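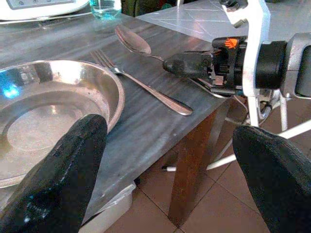

A large steel bowl on the table

About Kiiskinen

Kiiskinen is a small baking school in Sevport. We teach bread, buns and simple cakes to adults who want to bake at home. Our courses are in the evenings and on Saturdays, and you do not need to know anything before you come.

The school started as a bakery shop with the name Drorico. Customers asked us very often how the rye bread was made, and in the end we closed the shop two mornings a week and gave lessons instead. After some years the lessons became bigger than the shop. We kept the old oven and the flour supplier, and we changed the name.

Today we have 2 kitchens. The bigger one is on the ground floor of the Sidside building, beside the harbour car park, and the smaller one is upstairs. A group has at most 8 persons, so that the teacher has time to look at every dough. More than 700 people have finished our basic course.

How we teach

We work slowly and mostly by hand. In the first lesson you mix a plain wheat dough and learn how it should feel. Rye comes in the third lesson, with a sourdough starter which you take home in a jar. All recipes are given in grams, and you get them on paper.

Please bring an apron and a box for your bread. Flour, tools and coffee are included in the price. If you have an allergy, please write to us before you book. We use wheat, nuts and milk in both kitchens and we can not promise a kitchen free from them.

Courses now

The kitchens are closed at the moment and all spring courses are moved to September. If you had a place, it is kept for you and you do not have to do anything. If the new dates are not suitable, we will pay back the full fee.

Starter and rye flour can still be collected from the Sidside door on Fridays. Please order by telephone, extension 524.

Page updated 27 May 2020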